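## 4. Setting up the lid rest

You have unpacked the Taline lid rest and found a tray, a wire stand and a small card thanking you for your purchase. Recycle the card. The tray and the stand are the whole product, and it still takes a section of its own, as 3,933 readers of the first edition wrote in to request (my publisher's number, and I have my doubts).

The tray goes flat on the table next to the pan. The stand sits in the tray and leans. The lid comes off the pan and goes to the stand, knob outward, lower rim down over the tray so the drips have somewhere to land.

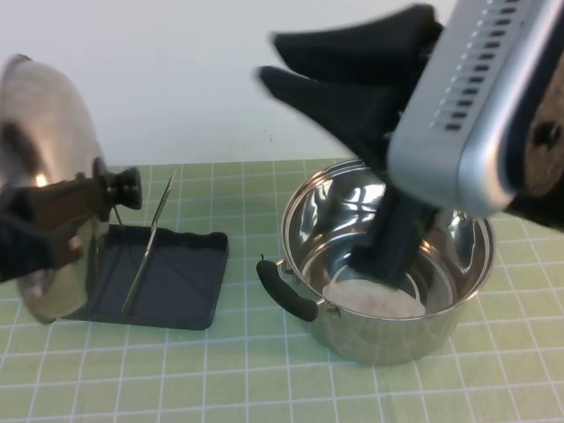
*Rezaul Weerakoon*

### Before you start

Wash the tray in warm soapy water. New silicone collects lint the way a black sweater does, and it will come out of the box wearing some.

Pick the side of the stove you reach to without thinking. If you put the rest on the other side, you will carry a dripping lid across the pan, the burner and your own forearm.

### Steps

1. Lay the tray on a flat surface. The Siu trivet is not a flat surface, whatever the catalog says.
2. Set the foot of the stand in the tray and press until it stops rocking. It should lean back. If it leans toward you, turn it around.
3. With the pan cold, lift the lid by the knob and lower it onto the stand. Let go slowly.
4. Practice this a few times. You will feel silly. You will feel sillier picking a lid up off the floor.
5. Check that the side handle of the pan isn't hanging over the tray. Turn the pan if it is.

> **Note:** The rest takes lids up to 60 ounces. If yours weighs more than that, you own a manhole cover and should see the Zirkbridge catalog.

> **Caution:** Steam runs down the inside of a lid and off the lowest point of the rim. Keep your wrist away from there. Use a mitt if the knob has been over a boil.

### Marking the spot

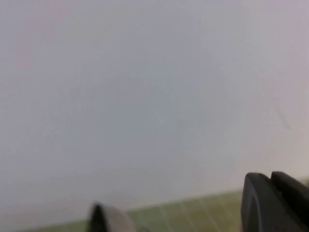 Once you have found a place for the tray that suits you, mark it, or the next person to wipe down the counter will improve on your arrangement. Trace the tray in pencil on a sheet of plain paper, cut out the shape and keep it in a drawer. Do the cutting on a gridded mat if you have one; the olive-green kind with thin white lines is fine, and the lines are handy for keeping a long edge straight. A craft knife beats scissors on the rounded corners. Go slowly there - the corners are where everyone gets ambitious.

### Cleaning

The tray may go in the top rack. Wash the stand by hand and dry it right away, especially at the bends. Wisia sells a brush for this at a price I won't repeat. An old toothbrush does the same job.

If the stand starts to wobble, go back to step 2. If it still wobbles, see section 7, "Bent Wire."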